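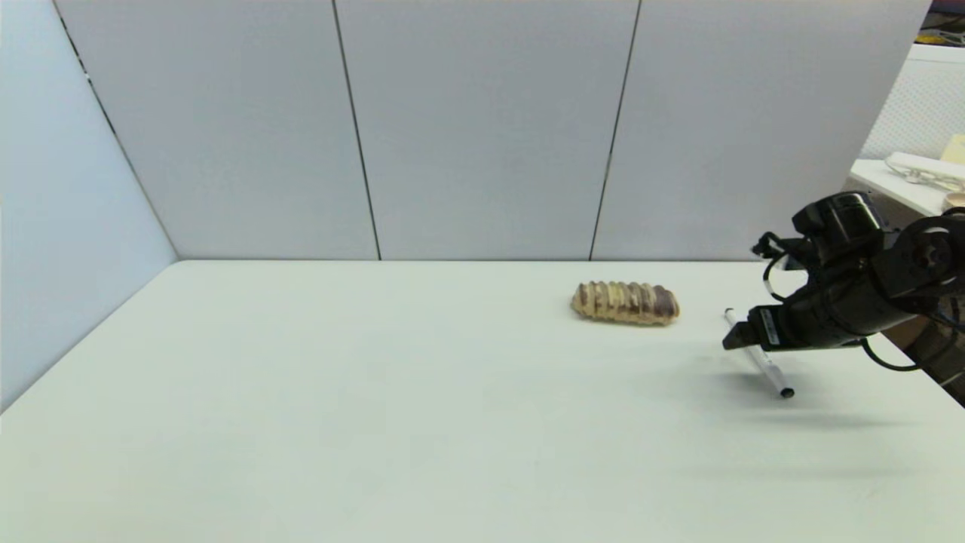 Loaf on the white table, grey screens behind.

Plirnton Home Bakers Board > Bread > Storage and keeping

Topic: Bread bin, cloth bag or freezer? Trying to stop wasting half of every loaf

crumbtray
Posted May 2024
There are two of us in the house and we get through one loaf in four days if we are lucky. By then the end of it is either hard as a board or has green spots. I bake most of it myself and buy the odd one from Belmonte on the high street when I am short of time. At the moment everything goes in an enamel bin with a lid that shuts tight. My mother kept hers in a drawer wrapped in a tea towel and I don't remember her throwing much out, but there were six of us eating it.

What do people here do? I don't want to start buying sliced white from the supermarket just because it lasts.

oldmillroad
Your bin is the problem. A tight lid on home-baked bread holds the damp in and you get mould. Drill two holes in the back or prop the lid open with a wooden spoon. I have done that for years and the crust stays decent until day three.

Also let it cool all the way through before it goes anywhere near a bin. Overnight on a rack if it is a big one.

J_Kurian
Freezer. Slice it the day you bake it, bag it flat, take out what you want and put it straight in the toaster. I stopped arguing about bins when I started doing this. Nothing wasted since.

oldmillroad
Fine for toast. Not much use if you want a sandwich at dinner time or a slice with soup. Frozen bread that has thawed on the side is never the same, the crust goes leathery and comes away from the crumb.

J_Kurian
That happens if you thaw it in the bag. Take it out of the bag. Twenty minutes on a rack and I would challenge you to tell the difference with a wholemeal. With a baguette, yes, I agree with you.

tansy
I keep ours in the fridge in a plastic bag and it lasts well over a week.

oldmillroad
It won't go mouldy in the fridge but it will go stale quicker than on the worktop. The starch firms up faster in the cold. It is the one place I would never put bread.

tansy
We have it toasted so I have never noticed. It works for us and I am not going to change it.

crumbtray
Thanks all. Jayanthi, do you put paper between the slices? Last time I froze a sliced loaf I had to take a bread knife to it to get two pieces off, and I nearly had my thumb.

J_Kurian
No paper. Lay them out on a tray for an hour first, then bag them. After that they come apart by hand. If there is no room for a tray, put them in the bag with each slice turned the opposite way to the last one, so less of it touches.

Lakshmi Kaimal
Nobody has asked what sort of bread it is, and it makes more difference than the container. A plain yeasted white with no fat in it will be stale the next day whatever you do. Put 20 g of butter or oil in the dough and you gain a day. A sourdough or anything with rye in it will go four or five days cut side down on a board with nothing over it but a cloth.

My usual is 30 per cent rye and I leave it on the board. In June and July I halve it and freeze one half whole, as my kitchen faces south and gets too warm for leaving bread out.

crumbtray
It is a plain white tin loaf most weeks, no fat. Strong flour, water, salt, dried yeast. So that explains some of it. I will try the oil.

wetdough11
Disagree about the cut side down method. I tried it with a rye mix and by day three the outside needed a saw. It depends on how dry your house is. We have the stove going all winter and anything left out turns to rusk. Cloth bag inside a bin is what I settled on. I use one of the lined linen ones from Zaruvell, bought at the Trarnia market. Wash it every fortnight without softener or the bread tastes of it.

Lakshmi Kaimal
Fair point about the stove. I have no heating on in the kitchen at all.

oldmillroad
Wash the bin as well. Hot water and vinegar, dry it properly, leave the lid off overnight. Once there has been mould in there the spores get on the next loaf from the old crumbs. People forget this and blame the flour.

tansy
What do you all do with it once it has gone hard? I make crumbs but I have three jars full now.

J_Kurian
Bread and butter pudding, or tear it up and fry it in oil with garlic for the top of pasta. A hard loaf with no mould on it can also be run quickly under the cold tap and put in a hot oven for ten minutes. Eat it the same day as it goes like rock afterwards.

oldmillroad
I'll agree with that one.

crumbtray
Update. Washed the bin with vinegar, propped the lid, put two spoons of olive oil in the dough. Half of it went in the freezer sliced and done on a tray first. The other half was still all right for sandwiches on day three, a bit dry at the end. Heel went to the soup. I am going to try a smaller tin next and bake twice a week, if anyone has timings for a 1 lb tin in a fan oven.

wetdough11
200 fan for 28 minutes in mine, tip it out of the tin for the last five.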